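Wirnthorpe Student Robotics Workshop
Notebook, cloth handling project
May 17, 2022
Entry by Maj-Britt Engström

Purpose of the session: to continue the folding trials begun in March and to settle the start position for the two-arm routine before the assessed run. Five students attended. The station log stood at 2252 attempts when work began.

The cell was set up according to the course sheet. Both arms were homed, the gripper zero was checked against the printed card, and the joint limits were left as the Toom group set them. The left arm showed an offset at the wrist, noted previously, and the correction value was entered again by hand. It does not appear to be saved when the controller is shut down. To be reported.
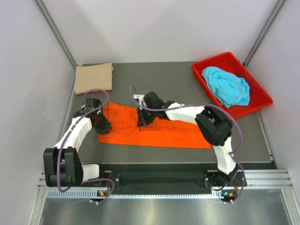 Photo: Wirnthorpe Student Robotics Workshop / cell 2

Orange cloth laid lengthwise between the arms, left gripper at the left edge, right gripper at the upper middle beside the bunched part. Tan cloth folded at the back left corner, light blue cloth in the red bin. The long crease toward the right end should be recorded in the trial sheet, as the edge finder has on earlier occasions taken a crease for a hem.

The students are reminded that a trial counts from the moment both grippers are closed. Of the 534 attempts entered under the present scheme, almost 14 percent carry no start mark and cannot be used. The Arnell group has agreed to go through its own entries and strike those that are incomplete.

Cable slack was discussed. The loops at the elbows must stay long enough for full reach – the ties are not to be moved without asking.

Open points:
Wrist offset, left arm (Meltel controller, saved settings).
Second threshold for the edge finder, to be tried on the tan cloth first.
Trial sheet needs a column for creases.

Cell 2 is reserved for the Toom group until the offset has been dealt with.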